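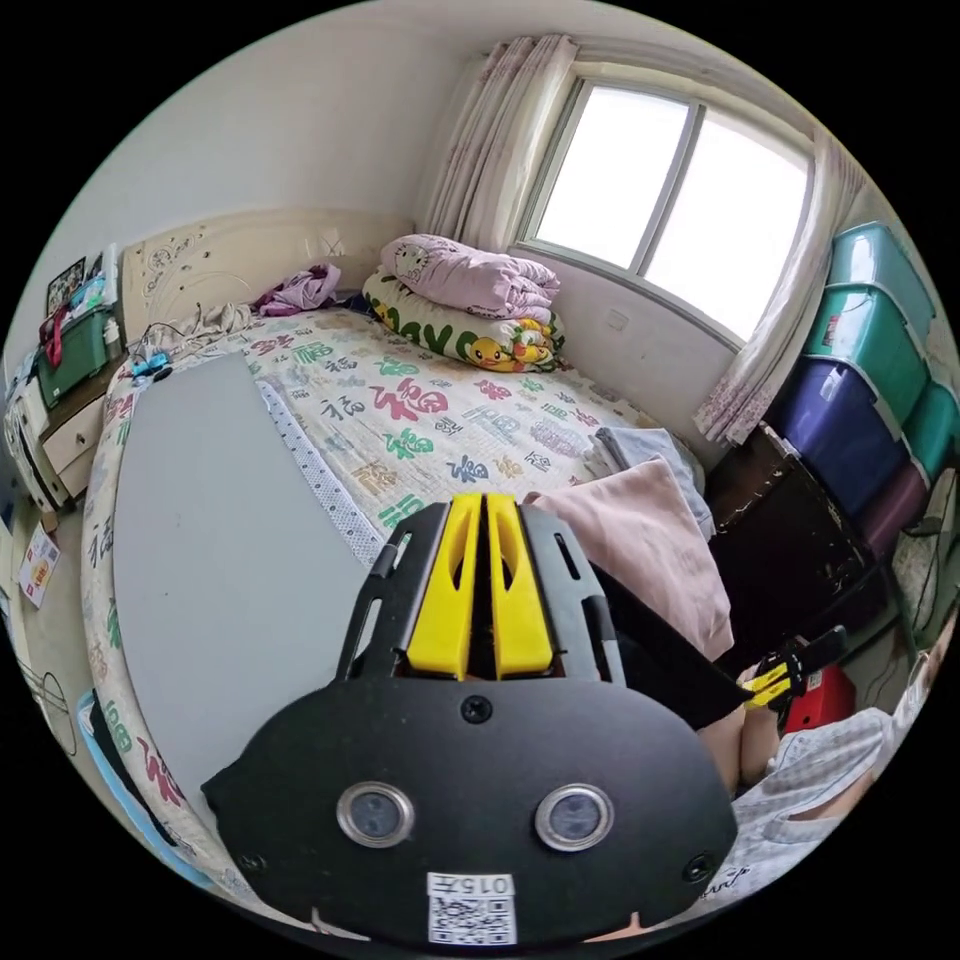
4. Bedroom tasks

4.1 Task selection

The bedroom is the least studied room in the work on household manipulation reviewed in Section 2. Kitchens offer rigid objects of known size, and a mug or a plate can be picked up from a modest set of grasp poses. Bedding has no fixed shape. Its outline when folded depends on who folded it, and its outline when dropped on a mattress is different every time. We therefore treated the bedroom as a separate test condition in the Barnach study and scored it apart from the kitchen and hallway tasks.

Four tasks were chosen. Task A is to lift a folded blanket from the edge of a bed and place it on a pillow. Task B is to gather a loose garment into a bundle and carry it to an open container. Task C is to draw back the near corner of a quilt by one forearm's length. Task D is to fold a small cloth once, edge to edge. Each was demonstrated by people using hand-held two-finger grippers in occupied homes, and the same fingers were then fitted to the arm used for the automatic trials.

Making a whole bed was left out. In pilot work the arm could not reach the far side of a double mattress from any single standing position, and moving the base between grasps brought in errors of its own which we could not separate from errors of handling.

4.2 Demonstrations

The training set for the four tasks holds 1000 demonstrations. Homes were used as found. Residents were asked not to tidy beforehand, and no furniture was moved. Where a bed stood close to a wall or a cabinet, the demonstrator worked from whichever side was free.

Figure 3 shows the view from the left-hand tool over the bed in one of these homes. A folded pink blanket lies on the right edge of the bed with a grey-blue cloth tucked behind it, and purple clothing is bundled at the head. The quilt covering the bed is white and carries a dense print of the character 福 in several colours and sizes.

Figure 3. Bedroom workspace from the left-hand tool. Both gripper fingers are visible at the centre, pointing towards the middle of the bed.

Printed bedding matters for two reasons. The depth estimate relies on matching small patches between views, and repeated motifs give many false matches. The edge detector, which was tuned on plain sheets, also tends to report the outline of a printed shape as a fold. Window light is a further difficulty. With a bright window in view the exposure drops, and pale cloth in the near field loses the faint shading by which a crease is found.

Demonstrations were rejected when the cloth was held by anything other than the fingers, or when the tool lost tracking for longer than one second. Rejected attempts were repeated in the same home where the resident's time allowed. We made no attempt to balance the set by colour or pattern of bedding, and plain bedding is the more common kind in it.

4.3 Automatic trials

The arm was run on each task 100 times, using the Fudeck controller described in Section 3. A trial was counted as a success if the end state was reached within 90 seconds without help. The operator could stop the arm at any point, and a stopped trial was counted as a failure whatever the state of the cloth.

Task A was the most reliable. A folded blanket is thick enough for the fingers to close on several layers at once, and a slightly misplaced grasp still lifts the whole. Most failures came at release. The lowest layer clung to the scooped inner face of one finger and was dragged back as the arm withdrew, which opened the fold. Adding a short sideways movement before withdrawal reduced this fault but did not remove it.

Task B gave mixed results. The controller was able to collect a garment which lay in one heap. Where a sleeve or leg was spread out from the heap, it was usually left trailing over the side of the container, and the trial failed on the end-state rule. A resident would probably have accepted some of these. We kept to the rule so that the figures could be compared with those from the earlier Vurno trials.

Task C depended on the print. On plain quilts the corner was found and lifted in most trials. On heavily printed quilts the arm often closed on nothing, or pinched a fold of the surface some distance in from the edge and pulled the quilt askew. Pressing the fingertips lightly into the mattress before closing them helped on both kinds of quilt.

Task D succeeded in only 7 trials. A single arm cannot hold one edge while it brings the other across, and the cloth slid with the fingers. Demonstrators used two tools for this task, and the policy learned from them has no good equivalent with one arm. The result should be read as a limit of the hardware.

4.4 Comparison with human effort

Demonstrators holding the same fingers completed all four tasks, though more slowly than they would have by bare hand. The fingers are therefore adequate for the work, and the shortfall lies in sensing and control. The Cuevas wrist unit, which adds a contact signal at each fingertip, was not available for the bedroom trials. Its effect on thin cloth is reported separately in Section 5.

At the present level we would class Task A as suitable for supervised use in a home. Tasks B and C need a person nearby to correct the result. Task D should not be attempted with one arm.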